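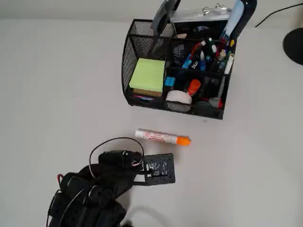

Page last changed: January, 4:40 pm

Trurketti desk reset hand, after one season in our office

Short version first, I have a shift to finish. We keep it. Four out of five. Long version below, typed in between calls so forgive me.

What we are: claims office, second floor, shared desks. Nobody has their own. You come in, take a free one, leave it clean for the next shift. That was the theory. In practice the last person out left markers all over and the first person in cleaned up, and the first person in was nearly always Embla Magnusson or me.

So the company bought the Trurketti. A robotic hand on an arm, plus the software that tells it what goes where. Its job is the small stuff: pens, markers, tape, glue sticks, sticky notes back into the desk organizer. No wiping, no trash, no monitors. Handling paper is in the brochure but we turned it off in the first week, more on that.

Setup. Took Eskil Ekström and me most of an afternoon. The manual is fine up to page 15 and then it assumes you have done this before. You have to show the hand every kind of thing you own. Tedious. White markers on a white desktop were the worst, it wanted several rounds of teaching before it stopped going past them. Colored caps help a lot. If you are buying supplies anyway, get bright caps.

Day to day. Slow. Slower than you. Doesn't matter, it runs between shifts while people are getting coats on. One marker, one move, next. It counts its own moves and ours reads 872 since the last reset, which pleases Eskil more than it should.

What it's good at:
Markers lying flat on a clear surface. Nearly never misses.
Glue sticks.
Putting things in the tall section at the back of a mesh organizer, even a full one.

What it's bad at:
Binder clips. Don't bother.
Anything sitting on top of something else. A pad of notes on another pad of notes, it takes both or neither.
Organizers somebody has shoved up against the lamp. It stops and waits for a person. Fair enough.
Loose paper. It creased a signed form that Ka-ming Hsu had waited a good while for, and that was the end of paper.

Noise: a whir and some clicking. Fine across the room, annoying at the next desk if you're on the phone. We asked for the quiet mode and got it in an update. Helps a bit. Makes it slower still.

Now the part I really wanted to write about, becuase none of the reviews I read before we bought had it. What it does to the people.

The resets used to be a job nobody had been given. Fifteen minutes or so out of my morning, unpaid in the sense that I still had the same number of calls to take. That time is mine again and I notice it. Embla says the same. She gets in, sits down, starts. Good.

But Oda Nygård on the late shift used to do the evening round, and she had asked for that. It was her break from the phones. When the hand came in the round went off her schedule and was filled with more calls. She was not asked. She said so in the team meeting, in front of everyone, and she was right. It took weeks to sort out. She now runs the teaching for the hand, new items, fixes, the stop list, and it's written into her hours. She wanted it in writing and I would want the same. If your manager is buying one of these, ask where the saved time goes BEFORE it arrives.

Other thing. People got sloppier. Me too. Why put the cap on straight if the hand will put it away. It will, but it won't press a cap down, so we had dried out markers for a while. There's a note up now. Some read it.

And the log. It records which desk was messy and when. We have a desk booking list, so anyone can match the two up. Arvid Haugland raised this and we got the log cut down to a plain count of moves, no desk numbers. The setting exists, it's buried, third menu under Service. Turn it on the first day.

Cost. Ours came through Sunell on a lease, 725 a month with service included. Too much for one room. We share it with the floor below and it goes down on a cart, 2 people to move it safely. I'd not pay that for us alone.

Support: good on the phone, slow by email. The replacement cable came quickly. Wrong length. Second one was right.

Did look at the Karagiannis too. Cheaper, a simple two finger gripper, probaly enough if all you have is pens. We had it on trial and it dropped tape rolls. The Ona we only saw in a demo, can't say.

Would I buy again: yes, shared, with the log off and somebody's hours set aside to look after it. Without those hours, no.

Will add to this when the next update is in. Supposed to do better with stacked notes. Phone's going.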